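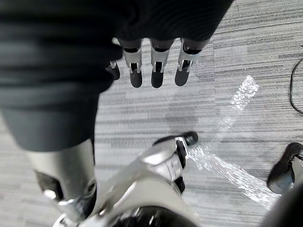
Why record the laundry demos with wrist cameras as well as the head one?
Posted by Fabian Eder

I've just joined a small group working on learning from demonstration, and I'm loving it so far! Our bedroom task is clothes off the bed and into a basket. We have 600 demos and the policy still gets muddled once both hands are holding something. My supervisor wants two wrist views added to the head view. Doesn't the head camera see nearly everything anyway?
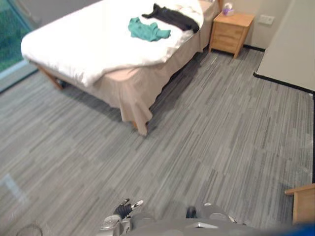
I should add that we shuffle where the clothes start on the duvet between runs, and the head-only policy copes with that really well. It's the bit near the basket that goes wrong.

Ngaio Treloar
Oh, this is a lovely problem to have! The head view is great for deciding which garment to go for – a teal shirt on a white duvet is about as easy as it gets. Then the hand closes and the fingers vanish behind a bunch of cloth.

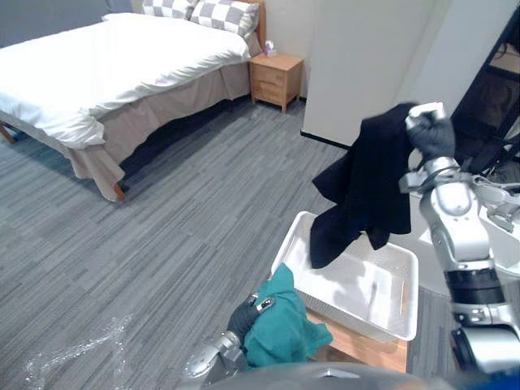

From that point the policy is half guessing whether it has one layer or several. When we added wrist views to our Mernora runs, dropped garments fell by up to 30 per cent, with the same demos and the same training time. I was grinning for a week. Do try hiding the head view at random during training too, or the network may just ignore the new cameras.

Mechthild Widmer
More cameras = more data = better. Just add them.

Hermine Brunner
Mostly agree with Ngaio, but look at your starting layouts before you buy anything. A shirt spread flat and one scrunched into a long heap need quite different grasps.
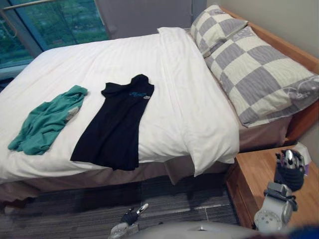 We sorted our test runs by how each garment was lying and scored the groups separately, and it was so much more useful than one success rate! Black cloth was our worst group – hardly any visible folds in dim light. Try a January afternoon with the lamps off and see what yours does.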